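Descaling a combination boiler plate heat exchanger

Print this page | E-mail this page

Written by Morag Laing. Last revised Jan 3, 2018.

Scope

This procedure covers removal and chemical descaling of the secondary (hot water) plate heat exchanger on wall-hung combination boilers of the Doucette pattern. It applies where the hot taps run tepid, or cycle between hot and cold, while the radiators heat normally. It does not cover the primary heat exchanger, the burner, or anything behind the sealed combustion cover. Work behind that cover must be left to a registered gas engineer. On some models the plate exchanger cannot be reached without disturbing it, in which case stop at step 2.

Confirming the fault

Run the kitchen hot tap at full flow and note the temperature after two minutes. Reduce the flow by half and note it again. A scaled exchanger gives a clear rise at the lower flow. If there is no change, check the diverter valve and the hot water sensor first. A sensor reading can be compared against the resistance table in the installer manual.

Water hardness should be checked at the same time. The supply at Nevdale measures 141 mg/l as calcium carbonate, and exchangers there are normally cleaned every fourth year. At Stendilden the figure is higher and the interval is correspondingly shorter.

Tools and materials

Hex keys, 4 mm and 5 mm
Flat screwdriver
Two buckets and old towels
Citric acid powder, food grade
Plastic tub large enough to cover the exchanger
Replacement O-rings, four (part 3319 in the Nunau spares list)
Silicone grease suitable for drinking water
Gloves and eye protection

Removal

1. Switch the boiler off at the fused spur and remove the fuse. Allow the system to cool for at least an hour.

2. Remove the outer case. Confirm that the plate exchanger is accessible without opening the combustion cover.

3. Close the flow and return valves under the boiler, then the cold inlet valve. A quarter turn is enough on each. The slot should sit at right angles to the pipe.

4. Open the lowest hot tap in the building and leave it open. Drain the primary side of the boiler through the drain point into a bucket. The water will be dark and will stain carpet.

5. Slacken the two hex screws holding the exchanger, supporting it from beneath. Withdraw it level. Water remains in both sides, so keep the ports upward once it is clear of the manifold.

6. Remove all four O-rings. Check the manifold ports as well, as one ring often stays behind.

Descaling

7. Mark the hot water ports with a paint pen. On most units these are the pair nearer the wall, but follow the manual.

8. Dissolve 57 g of citric acid in each litre of warm water. Do not exceed 50 °C. Stronger solutions save little time and can attack the copper brazing.

9. Fill the hot water side slowly through the lower port until solution appears at the upper one. Fizzing will push liquid back out. Stand the exchanger in the tub and top up as needed.

10. After 30 minutes, empty and refill. Repeat until fresh solution no longer fizzes. Three fills are usual.

11. Flush with clean water in both directions for five minutes. Flush the primary side separately. If black sludge comes out of the primary side, the heating circuit needs cleaning too, and the exchanger will block again if this is left.

Refitting

12. Grease the new O-rings lightly and seat them in the exchanger. Old rings should not be reused.

13. Offer the exchanger up square to the manifold and tighten the screws alternately. Do not overtighten, as the manifold on later models is composite.

14. Open the cold inlet valve and run the hot tap until free of air. Open the flow and return valves, refill to 1.2 bar and vent. Inspect all joints with a dry tissue.

15. Restore power and repeat the two-flow test. Record both temperatures.

Notes

Fidelina Flores has pointed out that the 800 series uses a longer exchanger with offset ports, and the standard O-ring set does not fit it. The table will be amended in June.

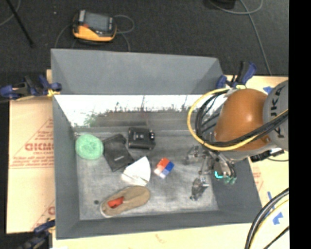 Spent solution can go down a foul drain with plenty of water. Sludge from the primary side should be allowed to settle first and the solids bagged. If the lower-flow temperature is still well above the full-flow one after two complete treatments, replace the exchanger.

Related pages

Testing a hot water sensor
Bleeding and balancing radiators
Replacing a diverter valve cartridge
Fitting an in-line scale reducer
Repressurising a sealed system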